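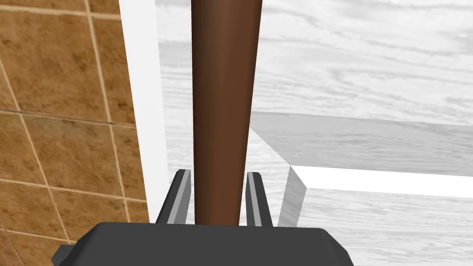 Romaniuk Hall to Host Free Open-Air Music Weekend in Trergate

October 20, 2023
By Arvo Väisänen, Press Office, Dronell Live

TRERGATE – Dronell Live, the concert and events company, has announced that it will present a free open-air music weekend on the grounds of Romaniuk Hall next May. The program, titled Bania Nights, will run for two evenings and will bring together singers, bands, dancers and comedians from Trergate and the surrounding towns.

Admission will be free on both evenings. Visitors will need a ticket, which may be requested through the Romaniuk Hall box office or at the Dronell Live office in Trergate. Each person may request up to 6 tickets. The lawn and terrace together hold 2849 people, and no one will be admitted once that number has been reached. Tickets will be valid for one evening only, and guests who wish to attend both must request a ticket for each.

The first evening will be given over to live bands and dance music. The second will open with comedy and spoken word, followed by a long set from the Bania house band, which will back a series of guest singers. Four of the guest spots have been set aside for performers who have never appeared on a professional stage. They will be chosen at open auditions in the small theater at Romaniuk Hall this winter.

"Trergate has a large and loyal audience for live music, and a good part of it has been priced out of the larger shows," said Arvo Väisänen, head of press at Dronell Live. "We wanted a weekend that a family could attend without having to plan for the cost. The artists we have approached understood this at once, and several agreed to take part before we had settled the running order."

Auditions are open to solo singers, duos, comedians and spoken word artists aged 18 and over who live in the Trergate area. Applicants should send a recording of one song or one short routine, together with a telephone number and a brief note on their past work. Backing tracks may be used in the recording, but those who are called to audition will be asked to perform with a pianist. The company will consider the first 200 applications it receives. Successful applicants will be paid the same appearance fee as the other guest singers and will rehearse with the house band in the week before the event.

The full list of headline artists will be released in the new year. Dronell Live asks promoters and members of the press not to publish names before that announcement, as some contracts remain to be signed.

Gates will open in the late afternoon on both days. Food and soft drinks will be sold on the terrace by local traders. Guests may bring blankets and low folding chairs for use on the lawn, while the terrace will be kept for standing guests and for those with reserved accessible places. Glass bottles, large umbrellas and outside alcohol will not be allowed. Children under 16 must be accompanied by an adult and require their own ticket.

In the event of heavy rain, the program will move to the main auditorium of Romaniuk Hall. The auditorium has fewer places than the grounds, and entry in that case will be in order of arrival. A decision on the venue will be posted at the box office by noon on each day.

Traders who wish to apply for a place on the terrace should write to the events desk at Dronell Live, giving the size of their stall and their power needs. Requests for press passes and interviews should be addressed to Arvo Väisänen at the company's press office in Trergate.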